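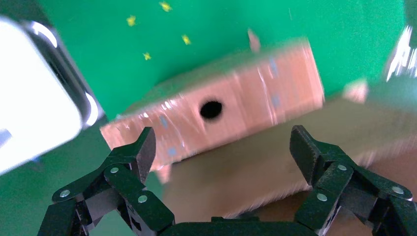

Pink box, one round hole in the front.

Archive news, Feb 10, 2021

Quick one this month, lots still to sort. The Pevness tin works papers are finally in, 391 items, mostly glass plates and postcards plus a wages book with no cover. Everaldo Godoy has scanned the first 80. Best of them so far is the Wosari jetty with both steam cranes up, looks like before the 1911 fire as the long shed still has its old roof. Does anyone know the name of the tug alongside? Starts with a Q we think, possibly Queiroz, but the paint is worn and the plate is scratched right there.

Also 35 cards from the Brurkovov family album. Backs are more use than the fronts, to be fair. One from the bunkhouse cook grumbles about the flour and gives the number of men at table (almost 10, he says, whatever that means). Postmark November, year gone.

Scans go up on the members page once the captions are checked. If you spot a wrong date pleae write in, the 1920s ones are guesswork. Still after anything on the narrow guage line up to the upper pits, even a bad print. Originals returned by post.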